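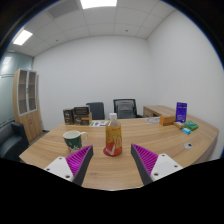

Tips for getting the most out of the Posero gripper kit

I've had the Posero on loan from Walar for 36 days now and I'm properly smitten (my desk has never been so tidy!). A few things I've picked up along the way:

Start with bottles. Screw the cap on tight, go in low and let the ribbed fingers bend round the sides – they're lovely and gentle.

Mugs are trickier. Turn the handle away from the fingers and practise with an empty one first.

Wipe the grey pads with a damp cloth, no washing-up liquid. Itsuki Imai got 1,000 grips from one pair doing just that.

Give small packets a bit of space between them, or you'll pick up two.

Spare fingers come in the box, and Walar will lend you a kit for a month if you ask.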